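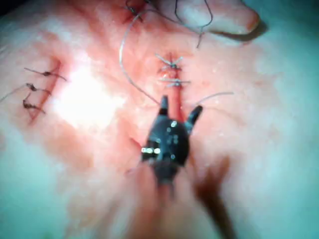 Agnese Priedītis told me on the telephone last night that I am wrong about the court in Millbridge, and that a judge is a judge wherever you put the chair. If the law is the same in Jimton as it is here, she asked, what exactly do people lose when they must go to Jimton to hear it? I had no good answer at that moment. I said it was late and I had to wash the dishes. But I slept badly and today I have been answering her in my head all day, so I will put it down.

The consultation on closing our court ends in July. I have read the paper two times now, the second time with a dictionary for the word "estate", which I always took to mean a rich person's land and which the ministry uses for all its buildings together. It says that the building on Vaher Street is underused and expensive to heat. I believe both things. I sat there in the public seats on four mornings this spring and I kept my coat on each time.

What I saw on those mornings was mostly housing. A tenant has not paid, or has paid to the wrong account, or says that he has paid and has a paper in a plastic pocket to show it. The judge reads the paper. Sometimes she has only a few minutes for each case and still she reads it, and she asks the person to sit down if he is standing, and explains what a suspended order is. In my first country I was inside a court only once, as a witness, and I remember that nobody explained anything to me. I was told where to stand. So maybe I am too impressed by small politeness, and Agnese says this too.

The distance is what the paper passes over. The train to Jimton takes 34 minutes, this is correct, I have checked it. But the station is at the top of the town and the court is by the river, and for the first hearing of the day one must leave Millbridge before the cheaper tickets begin. A person who is in court for rent arrears is not a person who should be asked to buy a peak ticket. I wrote this sentence in my response and then took it out as it sounded angry, and then I put it back.
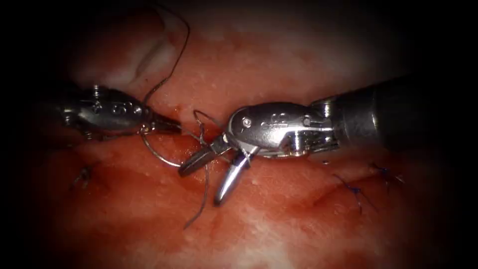
There is also the question of who does not come at all. When a tenant is absent the hearing goes on without him, and it goes very quickly. On one of my mornings there were 6 cases listed before the break and in 2 of them the tenant's chair stayed empty. I do not know why. The usher went out to the corridor and called the names again, and waited a little, and called again. I liked very much that he waited. Will an usher in Jimton wait, with a longer list and people coming from three towns? Perhaps he will. It would be unfair of me to say he will not.

The other proposal is the video hearing. The paper is very fond of it. People will join through a system called Gaka, from home or from a room in the library, and the judge will see them on a screen. I am not against it. For a person who is ill or who cares for a small child it may be a great relief, and I suppose many solicitors would be glad to stay in their offices. But I would like somebody to write down who helps when the sound does not work, and whether I, as a member of the public, can still come in and listen. I looked for the word "public" in that chapter. It appears in "public money".

For me this is the real matter, more than the train. A court is open so that anybody can walk in from the street, with his shopping, and hear how the power over other people is used. Few do it. I have been nearly always alone on those seats. But the judge knows that the door is not locked, and I think the landlord's lawyer knows it also. If I must write an email two days before and ask for a link, then somebody will have my name on a list of people who wanted to listen. It is a different thing — I am not sure how to say it in proper English, but I feel it is different. 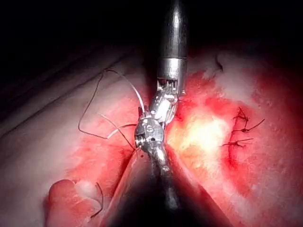 A reader of these pages has written to say that I am sentimental about a cold room, and that the old court was never so open as I describe it. In the eighties, according to the letter, you had to ask the clerk which door to use and he did not always want to tell you. I accept this. I was not here, and one can easily love a thing only from the moment one has found it. The letter also says the money saved could pay for more duty solicitors, and if the ministry promised such a thing in writing I would have to think again. I have looked through the paper for such a promise and did not find it.

In the afternoon I finished my response. It is too long. The form gives a box for each question and the box stops when you reach its end, without warning, so I had to cut the part about the usher, which I was sorry for. I kept the train, the library room and the open door. For the question "Do you have any other comments?" I asked that the hearing lists should be put up in Millbridge on paper, as they are now, on the board beside the entrance, if any entrance remains.

Agnese rang again at seven. She has read the paper too, it seems, since yesterday, and she is now annoyed about the heating figures, which she finds suspicious. She wants to come with me to Vaher Street next week and sit. I told her to bring a coat.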